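The Jiston Applet 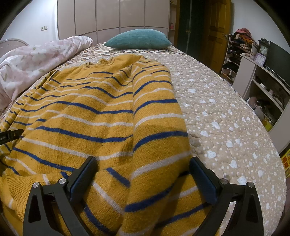
The yellow sweater on the bed.

Catriona Dow wrote the first version of Jiston in 4 evenings. It sat in the panel next to the clock and told you when your next bus left. She put it in a package archive, posted one line about it on a forum, and went back to work at Hesamer on Thursday.

By January it had 3,000 users. Most of them lived in Karville, where the bus company had no app of its own.

The first email from Finlay Lindsay came at 3 in the morning.

"The icon goes gray after I suspend the laptop," he wrote. "I have to log out to get it back."

She asked for his version number and his log. He sent both, along with a photo of his screen, in case the log was wrong. The log was fine. Jiston was asking for the timetable before the network came up, and then it never asked again.

She added a retry after 30 seconds and sent him the package.

"Works," he wrote. Then, an hour later: "Could it show the Matheson Street stop? My mother gets on there."

Matheson Street wasn't in the feed. The company had closed the stop and opened it again without updating the file. Catriona called them on her lunch break and was passed between two desks. The second desk said the feed was handled by a contractor, and the contractor had left.

She typed the times in by hand that night from a picture Finlay took of the sign. It was a weekday schedule only. He went back on Sunday for the other one — it was on the back of the pole.

The next release had a line in the changelog: Matheson Street added, thanks to F. Lindsay.

He wrote once more, in the spring. His mother had a new laptop and the menu text was too small for her. Catriona opened the settings file, looked for the font size, and found she had never made one.

She put the kettle on and started a new branch.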